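Hodgate Annex - December Safety Walk-Through
Checklist with comments. Last year's form had a comments box the size of a postage stamp, so the comments now go wherever they like.

Ratings: OK, WATCH, FIX, and FIX NOW. WATCH means it will be FIX by next December.

1. Ways in and out

1.1 Front door opens fully and closes by itself. OK
Closes by itself with real conviction. Mind your heels.

1.2 Back door opens without a key from inside. OK
It sticks in damp weather. A shoulder still counts as opening it, but only just.

1.3 Exit signs lit. FIX
Back hallway sign now reads EX T. People will probably figure it out. Replace the tube anyway.

1.4 Hallways clear to full width. FIX NOW
There is a filing cabinet in the back hallway. It was there last December, when it was described on this form as "temporary." It has since acquired a plant. Both need to go.

1.5 Stair treads and handrail. WATCH
Third tread from the bottom creaks but doesn't move. Handrail tight at both ends, a little lively in the middle.

2. Fire

2.1 Extinguishers in place, gauge in green, tag current. FIX
Three of four fine. The one by the mailboxes has a tag so faded that it could be current or could be a receipt. Call Clekel and have all of them tagged on the same visit, so we stop paying the call-out twice.

2.2 Smoke alarms tested with the button. OK
All sounded. So did the neighbor's dog. Battery in the upstairs storage alarm replaced while the ladder was out.

2.3 Nothing stored within 38 inches of the water heater. FIX NOW
Our own number, and yes, it's fussy. What was stored there: paint cans, a box of holiday garland, and a second box marked "flammable?" with the question mark. Please don't label things with a question mark and leave them by the heater.

2.4 Fire drill held since last walk-through. OK
Everyone out, one person back in for a coat, everyone out again. Talk to the person about the coat.

3. Electrical

3.1 Panel accessible and breakers labeled. WATCH
Accessible. Breaker 19 is still labeled "NO." We flipped it and waited a while. Everything stayed on as far as anyone could tell. It has been left on and the label has been left alone.

3.2 Extension cords not used as permanent wiring. FIX
Two found. One runs under the rug in the front office, which gets it two demerits. Ask Figueiredo for a price on one more outlet on that wall.

3.3 Outlets near sinks trip when tested. OK
Both tripped and reset.

3.4 Space heaters. FIX NOW
The policy is none. The count is one, behind a coat rack, wearing a scarf. Unplugged and moved to the locked closet.

4. Counters, benches, and shelves

4.1 Tall shelves anchored to the wall. OK
Pulled on each one harder than was dignified.

4.2 Heavy items on low shelves. WATCH
The laminator has migrated upward again. Moved down. See you next year.

4.3 Counter edges smooth, no splinters or lifted grain. WATCH
Run a hand along every wood counter, slowly, and wipe it first if you value your sleeve. Light sanding wherever it catches. Go with the grain, and vacuum afterward instead of blowing on it, which is how the dust got into the printer last time.

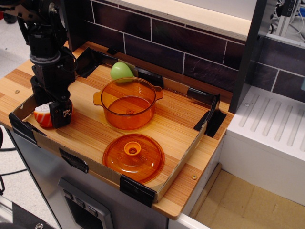 4.4 Fasteners flush with the surface. WATCH
Check by fingertip, never by eye. If a screw head snags a paper towel, drive it down a quarter turn and try again. Don't use the drill on its top setting. There is a hole in the break table that will explain this to you.

4.5 Legs and brackets tight. FIX
The break table rocks. The folded menu under its short leg has been rated FIX since before the restaurant closed.

4.6 Boxes and trays on work surfaces in usable shape. OK
Cardboard is fine on a counter as long as it stays dry and the corners hold. Retape when the tape begins to curl. Once there's more tape than box, get a box.
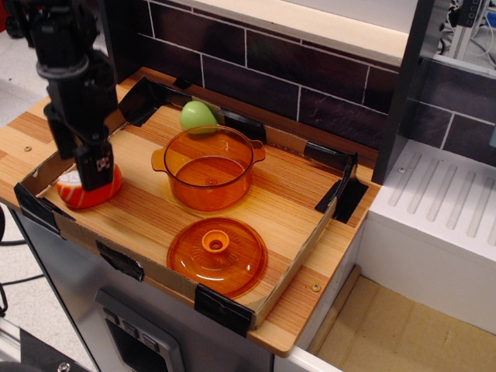

Cardboard tray, corners taped, on the wood counter.

5. Kitchen and restrooms

5.1 Hot water at a sensible temperature. OK
Hot enough to wash with, short of soup.

5.2 Fridge cold, door seal intact. WATCH
Seal is good. Contents are outside the scope of this inspection, and thank goodness. Cleared out anyway, with tongs.

5.3 Floor drains running. OK

5.4 Cleaning products in original bottles. FIX
Blue liquid in an unmarked spray bottle, again. Poured out and bottle recycled. If it was yours and expensive, you have my sympathy and this paragraph.

5.5 First aid kit stocked. FIX
Plenty of eye pads, one bandage, no tweezers. Reorder from Pindesen and ask for the refill pack, item 777. The deluxe pack has a whistle and costs double.

6. Outside

6.1 Walkway free of trip hazards. FIX
Slab by the bike rack has lifted on the left side. Paint the lip yellow for now. Grinding quote came in at up to $3,000, so the paint may have a long career.

6.2 Gutters and downspouts. WATCH
Front clear. Back is growing something with leaves.

6.3 Lights on a timer, timer correct. FIX
Timer is an hour off, as it is for half of every year. Lights came on at 5:40 p.m., well after dark.

6.4 Salt bucket full and scoop present. OK
Bucket full. Scoop is a coffee mug. Passed on function.

Before you sign

FIX NOW items get done the same week or get a name and a reason written next to them. "Busy" has been used. FIX items go on the whiteboard. WATCH items go on the whiteboard in smaller letters.

Keep the signed copy in the red binder. The red binder goes on the shelf over the mailboxes and not in the filing cabinet, see 1.4.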